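Progress report on the Ventura catalogue, for the Stotanance fund
8th December

Hello all,

Time for another update, and I'm pleased to say there's plenty to put in it (last time I padded things out with a page on shelving, and I do apologise). As a reminder, your grant pays for my three days a week on the letters and sketchbooks of Edith Ventura, the Pritstead painter, and for getting a proper list of her work together before the show.

The sketchbooks first. All 23 are now read, numbered and boxed. They run from her student years right up to the last summer at the harbour, with one big hole in the middle where she seems to have drawn on anything but a sketchbook - backs of bills, a seed catalogue, the inside of a hymn sheet. I've put the loose sheets in their own run for now. Alper Güler thinks they should be slotted in by date, and he may well be right, but so few of them are dated that I'd be guessing half the time and I'd much sooner leave the order open until the letters are finished.

The letters are going well! I've transcribed 159 of the 348, mostly the ones to her sister, which are a joy. She complains about the price of canvas, the model who wouldn't keep still, and a teacher at the evening class who told her to give up on hands and stick to boats. She clearly took it badly, as the next sketchbook is nothing but hands. Her writing is easy to read until she's cross, and then it slopes off down the page and I need the lamp and a strong cup of tea.

The best find of the past few months is a letter that mentions "the big grey one of the quay, sold to the doctor". We'd always had the quay picture down as lost before it was ever shown, so this moves it to sold, and gives us a doctor to look for. Aurelio Cuesta has been going through the local directories for me and has 3 possible names so far. I've written to one family already and heard nothing back yet, but it's early days.
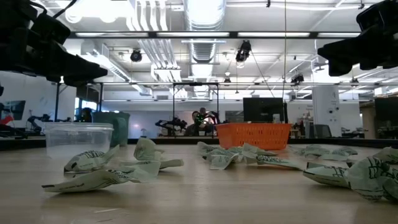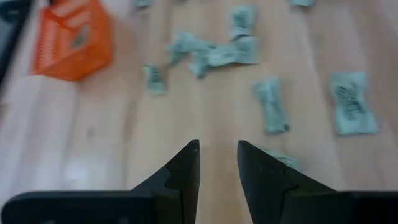
Now, the portraits, which are harder going. There are more of them than I'd allowed for in the plan, and quite a few are in private houses where people are kind but busy. I've been to see most of the ones within a bus ride of Pritstead. Two of the sitters have turned out to be wrongly named on the old list (the "Miss Ritness" over the fireplace is her aunt, according to the letters, and the family agree now that they've seen the page). I've corrected both entries and kept the old names in brackets, so anyone using the earlier list can still find their way.

I also want to flag the signature question again. Edith signed her early pictures in full, low on the left, and then switched to initials with no warning at all. I had hoped the letters would give us a year for the change. They haven't so far, though I haven't started on the ones to her dealer, and that's where I'd expect her to mention it.

On money, I'm a bit under on travel and a bit over on archive boxes and tissue. I'd like to move the difference across, if you're happy with that - a quick yes by email would do. Photography of the oils hasn't been touched yet and I'd prefer to hold it until the spring light, as the rooms we need are very dark at this time of year.

As for timing, the letters are a little behind where I said they'd be. The portrait visits ate into desk days and I should have seen that coming. I plan to do the dealer letters next, then go back to the rest of the family ones, and leave the Christmas cards until the very end, as they're mostly just greetings with a robin or two in the corner (rather good robins, mind).

What I need from you is the yes on the boxes, and a decision on whether the loose sheets go into the printed list or only the online one. Alper would like to know before he starts on the page layout. I'm at my desk until the end of December if anyone wants to come and look at the hands.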